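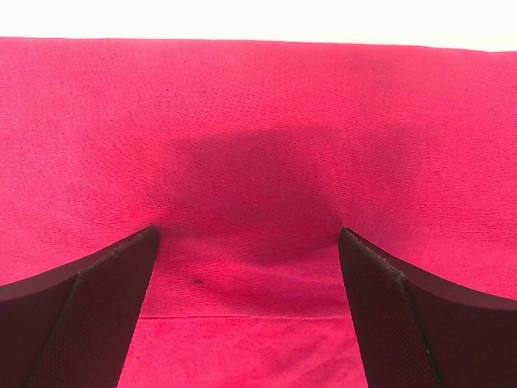

Gripper drives itself into the table after a pause - anyone else?

gatepost_iason
Hi all, Iason Vrettos here, long time reader, second post ever. I run a small two-finger arm over a cloth-covered table, wrist cam looking down between the fingers, and last night it did something I really didn't like. I paused it, went to get a sandwich, came back, hit resume, and it went straight down until the fingertips were pushing into the cloth. Hard. The motor was whining and the arm kept trying. I got to the e-stop in maybe 2 seconds but it felt a lot longer!

The controller is a Morico, firmware build 1918. The log shows the height estimate jumping 90 mm between one reading and the next, right at resume. Nothing was in the gripper. Has anybody seen this?

solomiia_v
Oh no, glad your hand wasn't under it. My first guess is the cloth. That pink is really saturated and the arm throws a big soft shadow right where the camera is looking, so if you get height from the picture you're asking a lot of it. I had a bright red felt that gave me garbage for weeks. I swapped it for a boring gray mat with a printed pattern and my depth readings calmed right down.

Also, is that lint between the fingers? A little left of the middle. Could be a stain, I can't tell. Probably harmless but I'd clean it anyway.

karpenko_shop
Disagree with Solomiia, sorry. A bad cloth gives you noisy height all the time. It doesn't give you one clean jump at the exact moment you press resume. That smells like a stale offset to me. I'd leave the cloth alone until you've tested that, or you'll change two things and learn nothing.

solomiia_v
Fair, but there's a crease in that cloth too, and below it the fabric is a lot lighter. If it's doubled over there, the surface isn't even at one height. I'm not saying it's the whole story! I'm saying I wouldn't trust any number that comes off it.

gatepost_iason
OK so I raised the start height to 200 mm, kept a hand on the e-stop and tried both. Same pink cloth, no pause: fine, every run. Same cloth with a pause and resume: it jumped on the third try. So I think Karpenko has it? I haven't tried a different cloth yet, I don't own one.

grumanthorpe
Can we talk about the part where it kept pushing? I don't much care why the height was wrong. Heights go wrong. What's your force limit set to?

gatepost_iason
...it was off. I turned it off in May when it kept tripping on pickups and I never turned it back on. Yeah. I know.

grumanthorpe
Then that's your fault number one. Turn it on, start low, and put a hard floor in the controller so it can't go below the table whatever the camera thinks. After that you can chase the resume thing as long as you like.

karpenko_shop
Seconded. And re-home after every pause until you've found it. It's slow and annoying but I did it for months on the Osholm arm and never had a crash.

solomiia_v
Agree on all of that. Check the fingers too before you run it again - if one got bent a hair, the tips won't close square and you'll blame the software for that as well. (Ask me how I know.)

gatepost_iason
Force limit is on, floor is set, fingers close flat on a strip of paper on both sides. Re-homing after pauses for now. I'll pull the full log tonight and post the bit around the resume. Solomiia, which gray mat did you get?

solomiia_v
Just a cutting mat from the craft store, turned over, with a pattern I printed and taped down. Tape all four edges or the gripper will drag it.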